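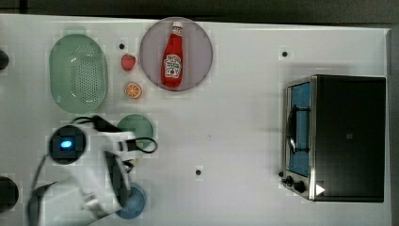
4. What changed for the kitchen staff

4.1 Setting

The kitchen at Lundlow serves lunch and an early supper to the people who work on the site, and it was the first place where Skalov agreed to let us watch the arm being brought in from the beginning. The second was the smaller kitchen at Pralley, which started later and borrowed a good deal from Lundlow's way of doing things. Across the two kitchens 20 members of staff took part in the study, and between us we spent 100 hours sitting in on shifts, practice sessions and the short talks that staff held before opening.

Section 3 dealt with the task itself: picking up single items of food and moving them between bowls, plates and baskets on a tabletop. In this section we turn to the people. We think this is where the most exciting findings are, and we hope readers who came for the grasping results will stay for it.

4.2 Learning to lay out a table

Before the arm arrived, the managers expected that staff would need to learn how to run it. They did, and most picked that up quickly. The skill that grew more slowly, and that people came to be proud of, was laying out. Cooks have always set out a bench so that their own hands can find things without looking. Setting out a bench for a gripper is a cousin of that skill, and it was a real pleasure to watch it develop.

In the early practice sessions staff put everything in tidy rows, as they would for a new starter. Later they began to vary things on purpose. A fruit that sat neatly inside its bowl one time would be left hanging over the rim the next. A bottle would be laid flat on a plate where a person would have stood it up. One cook called this "making the table honest", and the phrase went round both kitchens and ended up written on the whiteboard at Pralley.
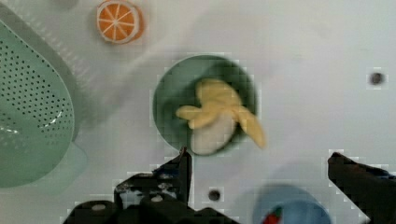 The banana became the favourite test. It is long, it bends, and when the peel is open it gives the fingers several edges to choose from and only a few good ones. Staff had strong views on how it should lie. Some wanted it well down in the bowl, on the grounds that a real serving bowl has sides and the arm had better get used to them. Others liked part of it out over the rim so that the fingers had somewhere to go. These arguments were cheerful and very well informed (we learned more about bowls from them than from anything in our own reading), and by the second month the engineers were coming to the kitchen to listen in.

We want to stress how much of this knowledge was there already. Anyone who has plated fruit at speed knows which things roll, which bruise and which cling to the side of a dish. What the project did was give people a reason to say it out loud, and someone keen to hear it.

4.3 Watching as part of the job

The second change was in how people spent their attention. With the arm running, one member of staff on each shift took the role known as "table lead". The lead laid out the objects, watched the attempt, and wrote a line or two in the log. At first the role was passed to whoever was free. At Lundlow it soon had its own place on the rota, between cold prep and the servery.

The logs are a joy to read. The early entries say things like "ok" and "missed". Later ones talk about the angle of the wrist, the height of a rim, and whether a bowl was likely to slide. Gitau Rotich, who had been on cold prep for years before the project, wrote some of the fullest entries, and the wording he used for a sideways approach ("coming in under the peel") was taken up by the engineers in their own notes. We see this as a good sign of shared language forming across two groups who had rarely spoken before.

Watching was also tiring. Several table leads told us that an hour of close looking left them wearier than an hour of chopping, and they asked for shorter turns. Skalov agreed, and the turns were cut to fit between deliveries.

Figure 1. Practice table with the gripper open and pointing towards the banana in its green bowl. The ketchup bottle lies on the plate; the blue bowl holds a small red item.
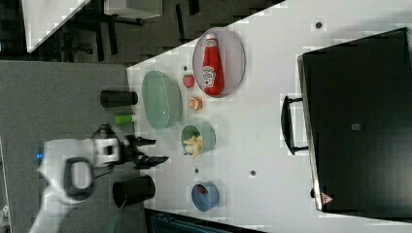 Did staff feel that the arm was taking over their work?

A few did at the start, mostly at Pralley, where less had been explained in advance. By the end the more common worry was about who would get to be table lead, and whether the role would be paid as skilled work.

That second worry deserves care. The role brought new interest to the day, and people spoke about it warmly, but it had no grade of its own while we were there. Mwakyusa, the staff forum that covers both kitchens, took the matter up and asked for the role to be written into job descriptions. We were delighted to see the log books used as evidence in that request. They show, in the staff's own words, how much judgement goes into a layout.

4.4 A page from the field notes

Field notes were kept by hand and typed up afterwards. The passage given next was chosen for its plainness. It describes an ordinary stretch of practice, with the small decisions that make up most of a table lead's time.
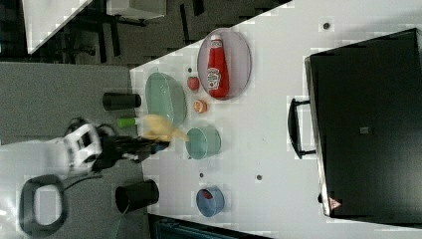 Lundlow, February

Quiet after lunch. Table lead wants the banana again. Talk about the plate with the ketchup bottle: should it stay? The lead says yes, a real table has sauce on it and the arm should learn to leave things alone. The engineer had meant to clear it and agrees to keep it. A porter stops on his way through, asks what counts as a good try, and gets a long answer from the lead with hand movements. He asks if he can do a turn. He is put down for the following shift.

Two points in this passage come up all through our notes. The lead overruled the engineer on a question of layout and the engineer took it well, which we rarely saw in the first sessions. And the practice table drew people in. Porters, servery staff and once a delivery driver stopped to ask about it, and some of the porters later joined the rota. Section 5 looks at how those newcomers were trained, and at what the log books from Pralley add to the picture.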